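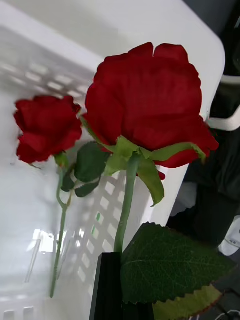
Red roses at the Skellthorpe open day, from the wrist cam

Open day at Skellthorpe - anybody else go?

mossbucket
Posted 7:12 pm
So I finally made it out to the Skellthorpe automation open day, and I am still kind of buzzing. I drove 31 miles in the rain expecting the usual pallet stacking and came home talking about fake flowers! They had two arms at one table, and the job was picking up artificial stems, roses and hydrangeas, and laying them in a row. I stood there way longer than I meant to (my coffee went cold, my parking ran out). The woman running the station told us the stems are harder than the blooms, which made sense once I thought about how skinny they are next to a gripper finger.

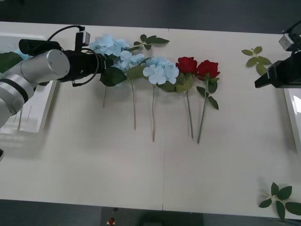
They let us crowd in pretty close behind the tape, and there was a kid next to me asking better questions than I did. She wanted to know what happens if two hydrangeas get tangled. The answer was basically "we try again," and I appreciated that. The handout says they've logged 590 practice runs on flowers since July.

tinplate_ray
Posted 7:40 pm
I was there for the afternoon slot and I'll be the grump. Cute demo, but a person at a craft store does that whole table in the time it takes one arm to make up its mind. I'd rather have seen more of the Grarnix booth, where they had the conveyor going. That's something I could use in my shop on Monday-morning type work. Flowers are for the brochure.

mossbucket
Posted 7:58 pm
Ray, you say that every year lol. The conveyor does one thing and has done the same thing since I started going to these! Floppy leaves are a whole different problem. I'll give you slow, though. It was slow.

For whoever asked in the other thread, this is what I wrote down about the flower station:

1. Blooms go toward the far side of the table and stems toward you. I asked if the order of the colors mattered and the guy said blue first, then red, for that round anyway.

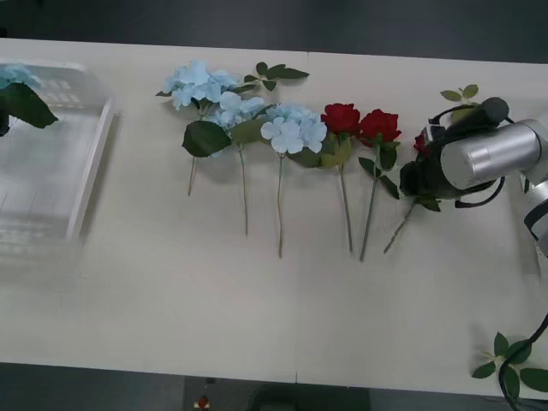
2. There's a camera on each wrist as well as the one looking at the table. They had the wrist views up on a monitor and I liked those best. You get right down in the petals.

3. Sessions were 12 minutes and then they shooed us along to the next station. Get in line early next time, seriously.

fernhollow
Posted 8:21 pm
Ooh, jealous, I had a ticket and got stuck at work. Did Amaral do the talk on grippers again? Last year it was standing room only and I couldn't hear a word from the back.

I do silk arrangements on the side, so I'm curious how the leaves come out of this. Hydrangea leaves get creased if you look at them wrong, and the wire ones never sit flat again.

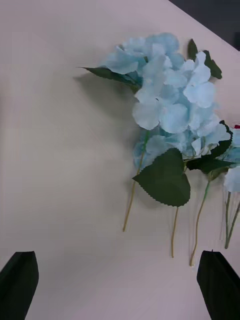

My hands know to go for the stem low down and roll it a little, and I can't picture explaining that to a machine. I'd pay for a ticket just to watch it try, though!

tinplate_ray
Posted 8:35 pm
Amaral talk was on, yes. Good one. Mics worked this time. The sign at the door said 700 registered and I believe it, the line for tacos was out to the road.

And fern, you just made my point for me. You can do it already.

fernhollow
Posted 8:49 pm
Sure, but I can't do it for eight hours with my wrists! Ask me how December went.

mossbucket
Posted 9:03 pm
Thank you, fern. The Fundach people said they might bring a bench to the spring one, so I'll post when tickets go up. Ray, you're buying the tacos.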